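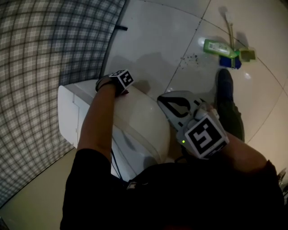
The guest washroom on the ground floor, Karunaratne House, with cleaning items set down on the tile beside the toilet.

Review: Malier Close-Coupled Toilet with Oval Lid
Housekeeping and Facilities Review, Drirport Residential Trust
Prepared by Gertraud Imhof, Building Standards
26/06/2024

The Trust replaced the toilets in the guest washrooms at Karunaratne House last August. The model selected was the Malier close-coupled toilet in gloss white, supplied with the manufacturer's own seat and lid. This review considers the product after a period of ordinary use, with particular attention to cleaning, and is intended for the managers of our other houses who are now preparing their own replacement lists.

The unit price was 275 dollars, including the seat but not the supply line, wax ring or bolts. The full order, with fittings and labor, came to 3,963 dollars. Four bidders were considered. The Malier was not the lowest bid, and the difference was accepted on the strength of the seat, which on the cheaper models was thin and moved noticeably from side to side in the showroom.

Appearance and fit

The toilet is plain in shape. The tank is boxy and sits at the back, and the oval lid covers the bowl completely when closed. In a small washroom with a gray and white plaid wall and pale cream floor tiles, a plain white fixture is a sensible choice. Several residents have remarked that the room looks larger than it did with the previous beige units, although its dimensions have not changed.

Managers should measure before ordering. The Malier stands farther from the wall than the model it replaced, and in one of our washrooms the door now clears the bowl by very little. The supplier's drawing gives the depth without the lid hinge caps, and we recommend that this figure be checked against a sample unit. Space on either side should also be considered. A person cleaning the toilet must be able to lean over it and reach down to the floor without bracing against the wall.

Cleaning the exterior

The gloss finish is the best feature of the product. Soap film and dust come away with a damp cloth, and in daily cleaning our staff use nothing stronger than a diluted neutral cleaner. The lid has a smooth rounded front with no molded lip. The earlier seats had a raised edge on which dirt collected, and its absence saves a good deal of scrubbing with a small brush.

The tank is less satisfactory. Its cover is flat, and visitors place things on it. More important, the gap between the tank and the wall is too narrow for a hand with a cloth folded over it. Staff now use a flat duster for this space once a week. A slightly deeper gap, or none at all, would have been preferable.

The base has straight sides and meets the floor cleanly. We had the joint sealed at the front and sides only and left open at the back, so that a leak would show itself. Large tiles help here, as there are fewer grout lines close to the base. Grout remains the weak point of any washroom floor, and the thin dark joints at Karunaratne House were chosen partly for that reason. Pale tile, on the other hand, shows every crumb of dirt. The floor in front of the toilet should be swept before any liquid is put down. Loose debris that is mopped while dry is simply carried into the joints.

Cleaning the bowl

The bowl is rimless, with an open channel where an older toilet would have a hidden ledge. A long-handled brush reaches all parts of it. Staff at Karunaratne House reported no buildup under ordinary conditions, and the mineral line that had been common in the old bowls has appeared in only one of the new ones, on the side of the building with the harder supply.

The manufacturer advises against abrasive powders and against cleaning tablets placed in the tank. We followed this advice. Liquid bowl cleaner was applied, left for the time given on its label, brushed and flushed. The Trust has no preference of brand, provided that the bottle closes securely and can be laid down without leaking. Products containing bleach are not to be used together with acid descalers under any circumstances.

The seat and lid

The seat lifts off for cleaning by means of two push buttons at the hinge. The mechanism worked well during the first months. It has since become stiff on two of the units, and one member of staff described removing the seat as a job for both hands and some patience. A drop of silicone lubricant corrected this. The instructions do not mention lubrication, and they should.

The lid closes slowly and quietly. Residents with weaker hands have found this helpful, as the lid can be released at any point and will lower itself. It should not be pushed down. One damper failed after repeated forcing and was replaced under warranty by the distributor, Grurnalari, within the same week.

Durability

The hinge has a stated test life, but we had no means of confirming it and have left it out of our assessment. What can be reported is that the glaze shows no scratches or dulling. One tank required adjustment of the fill valve, which ran on after flushing. The adjustment took a few minutes and called for no special tools.

Replacement parts are held by Grurnalari under catalog section 700. The house manager should keep one spare damper and one spare fill valve in the supply closet - both are inexpensive, and a washroom closed for want of a small part is an inconvenience to everyone.

Assessment

The Malier toilet is approved for use in guest and staff washrooms. It is easy to keep clean, the lid is well made, and the price is fair for the quality of the seat alone. It is not approved for the accessible washrooms, where a taller bowl is required, or for any room in which the door swing has not been checked against a sample.

Orders should be sent to Building Standards with the room measurements attached. Requests without measurements will be returned.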